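Search this site
Search
Go

Collecting demonstrations in simulation for a block-lifting task

Posted by Gonzalo Cuesta, 27 August 2022

This guide covers how we collect demonstrations for the single-block task in Stuniton, our table-top simulator. It assumes you have the simulator installed and that you can already drive the arm with the hand controller. If you can't, work through the controller guide first and come back.

The task is simple. A block appears on the table, the operator picks it up, lifts it clear and holds it still for a moment. A policy trained on these recordings has to do the same from the camera views and the joint readings alone.

What you need

- Stuniton with the table-top scene pack
- A hand controller, charged
- The Harju recorder, set to the same rate as the simulator
- Enough disk space for 1000 episodes with every camera switched on

1. Set up the scene

Open the table-top scene and load the single-block layout. Leave the table and floor materials on their default settings for the first batch. You can vary them later, but it is much easier to find mistakes when only the block moves.

Set the block to spawn at a random position with a random rotation about the vertical axis. Keep the spawn area inside the part of the table that the arm can reach comfortably. Blocks placed at the limit of its reach lead to awkward, stretched recordings and the operators start to rush them.

Fix the random seed for each session and write it in the session log. Visitación Salcedo keeps the logs in one shared folder, named by seed, and that has saved us several times when a batch had to be run again.

2. Set the recorder

Run the recorder at 20 frames per second. Save the camera images, joint positions, gripper opening and the controller commands. Save the true block position too, but put it in a separate file. It is useful for checking and must not be fed to the policy by accident.

Check that the images and the joint readings share one clock. Record a short episode in which you open and close the gripper a few times, then step through it. If the fingers in the picture lag behind the number, stop and fix it before doing anything else.

3. Record

Start each episode with the arm in the home position. Move at a steady pace towards the block, turn the wrist to line up with two opposite faces, go down, close, and lift. Hold for one second and press the end button.

Some rules for operators:

- Do not pause halfway to think. Look at the block first, then press start.
- Always turn the wrist the short way round.
- If you miss the grasp, try again once in the same episode and tick the "retry" box.
- If you knock the block off the table, discard the episode.

We work in blocks of 60 episodes and then take a break. Tired operators drift, and the drift shows up in the data as slow approaches and late closing.

4. Check the start views

Before training, pull the overhead view from each episode and go through them quickly. You want one block, fully on the table, with its outline easy to make out and the rotation changing from one episode to the next.

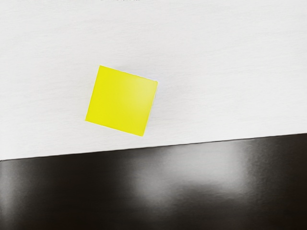
Overhead view in the simulator: yellow cube on the white table, turned at an angle to the view.

Throw out any episode where the block is partly outside the view in the first image. If there are a lot of these, the spawn area is too large for the camera and should be made smaller.

Plot the start positions and rotations from the block file as well. An empty patch in the plot usually means that operators have been discarding hard cases.

5. Export

Run the Tendano export script on the session folder. It cuts the still part at the start of each episode, drops anything marked as discarded and writes the rest out in training format. Our last full set came to 1722 episodes after this step.

Keep retries in their own group. We train once without them and once with them and compare. So far the version with retries recovers better from a poor grasp but is slower on easy starts.

Set aside a few complete seeds for testing. Don't split by episode within a session, as the operator's habits will then be in both halves.

If the export stops with a clock error, go back to step 2. The script won't repair it.

Related guides

Driving the arm with a hand controller
Changing table and floor materials in Stuniton
Two-block stacking: scene settings
Reading a Harju session log
Moving from simulated to real recordings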